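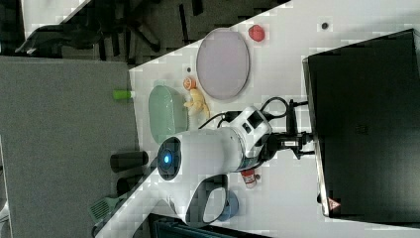 Fidik 工作台：机械臂横在白色桌面上方，关节端盖亮着蓝灯。

Fidik 工作台常见问题
Skokside 自动化工坊 内部维护页

本页收录大家问过两遍以上的问题。只问过一遍的，我们默认提问者自己想通了。操作手册有747页，写得很全，包括如何拆开包装箱；如果您手上有一个下午，欢迎去读。没有的话，先看这里。

日常开机

开机顺序是什么？
先控制柜，后上位机，最后启动 Sebastian（我们的调度程序，脾气比机械臂大）。顺序反了不会损坏任何东西，只是 Sebastian 会报“找不到设备”，而设备就在它面前。遇到这种情况，关掉程序重来，不要重启控制柜，更不要去改网络地址。上一位改地址的同事花了一上午把它改回原样。

关节上的蓝灯是什么意思？
在我们这套配置里，蓝灯表示关节已上电，随时可能动。常有人把它理解成待机，然后伸手去桌上拿东西。请把蓝灯当成路口的黄灯，而且对面来的是卡车。要进入臂的活动范围，先按暂停，再在示教界面上确认速度为零，手里拿着急停盒。三件事都做，少一件都算没做。

每次开机都要回零吗？
要。正常关机之后也要。回零前看一眼臂的周围有没有碍事的东西，尤其是桌面边上的黑色大件。它比看上去硬，碰撞检测也不是为了替它操心而装的。

线缆

从腕部绕出来的黑色线缆能不能扎紧一点？看着乱。
不能。那个弯是留给腕部转动用的，扎紧之后桌面是整齐了，腕部转到头的时候接头会替您付账。我们换过6根线，每一根生前都很整齐。
正确的做法是：断电，用手把腕部慢慢转到两个极限位置，看线缆有没有被拉直，有没有挂住夹爪或别的零件。两头都还有余量，就固定在现有的扎点上，扎带拉到能转动的程度为止。白色扎带和黑色扎带一样结实，不必专门为颜色提采购单。

线缆拖在桌面上算不算故障？
轻轻搭着不算。动作过程中会扫到物件的，算。把最容易扫到的那段动作单独放慢跑一遍，您会看到它扫了谁。

夹爪

夹爪多久保养一次？
每运行52小时检查一次指面和紧固螺钉，计时看 Sebastian 首页右下角。这个数字会自己归零，条件是做完保养以后有人去点“已完成”。经验表明，点按钮比做保养更容易被忘掉，也有反过来的，那种情况我们单独谈。
检查步骤如下。
一、臂移到维护位，断电，等蓝灯灭。
二、用无绒布蘸少量异丙醇擦指面，擦完晾干再通电。
三、用扭力扳手复紧夹爪与腕部之间的螺钉，力矩值贴在工具柜门内侧。凭手感拧的，请去重拧。
四、通电，空夹空放几次，听有没有咔嗒声。
五、在桌上放好测试物件，跑一遍抓取程序。

夹起来的东西会打转，是夹爪松了吗？
多半是抓取点偏了。圆柱形的东西最爱干这种事：横放在桌上，夹爪稍微靠近一端，提起来另一端就往下坠，像个不情愿被抱走的小孩。先把目标点往中间挪，再跑一次。还是转，擦指面。还是转，才轮到调夹持力，每次只加一小格。一上来就把力加满的做法，罐状物件普遍有意见。

抓取测试怎么摆物件？
横放一件长的红色圆柱体，旁边照常放碗、盘和小件，不用清场。空桌面上人人都能抓准，测不出什么。先用慢速让夹爪走到物件上方，核对对中情况，再下降。正常速度跑的时候人站在桌外，想看清楚的话用回放，别凑过去看。 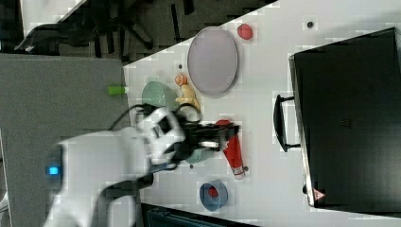 桌面与标定

桌上的东西可以随便挪吗？
碗、盘、玩具随意，它们本来就是给机械臂添麻烦用的。固定件不行。挪了固定件就得重新标定，而标定的乐趣只够一个人享受一次。

桌面上的小黑点要不要擦掉？
擦之前先问当班的人。有的是污渍，有的可能是上回谁做的记号，光看是分不出来的。问完确定没人认领，再用湿布擦。请不要用刀片刮。

什么时候必须重新标定？
撞过、换过夹爪、桌子被推过，或者同一个物件连续抓偏。最后一种先排除指面脏污。标定程序在 Sebastian 的“工具”菜单里，全程大约要喝完一杯咖啡，咖啡请放在别的桌子上。

换过夹爪之后，除了标定还要改什么？
负载参数。不改的话，臂会一直以为自己拿着旧夹爪，拖动示教时手感发飘或者下沉，碰撞检测也会变得神经质。称重用 Stikwood 那间屋里的台秤，把夹爪、转接件和螺钉一起称。只称夹爪、其他靠估的参数，我们在备份里见过好几版，彼此都不一致。

故障与求助

报错3967是什么？
Sebastian 自己编的号，手册里查不到，不用去翻。意思是夹爪没有在限定时间内回话。先看夹爪接头有没有插到底，再看线缆在弯折处有没有破皮，最后在界面上复位夹爪。复位之后又报，就停机登记，不要靠反复点复位把这一班熬过去。下一班的人看得到日志。

臂停在半空不动了，能用手推吗？
断电状态下不能硬推，抱闸会赢。要移动它，就在通电后进入拖动模式，一只手托住腕部，慢慢带出来。夹爪里如果还夹着东西，先托住东西再松开。顺序颠倒的后果，地板知道。

急停按过之后怎么恢复？
找到按它的原因，处理掉，再旋开。“不知道是谁按的”也是一种原因，处理方法是去问。恢复后先用低速跑一个完整循环，没有异常再调回原速。

可以下班不关机吗？
跑夜间任务可以，须在 Sebastian 里登记并留联系方式。只是懒得关的，请关。关机前让臂回到停放位，夹爪张开，桌边容易滚落的小件往里推一推。

还有别的问题怎么办？
写在工作台旁的登记本上，附上时间、报错号和您已经试过的办法。只写“坏了”两个字的条目，会按收到的信息量安排优先级。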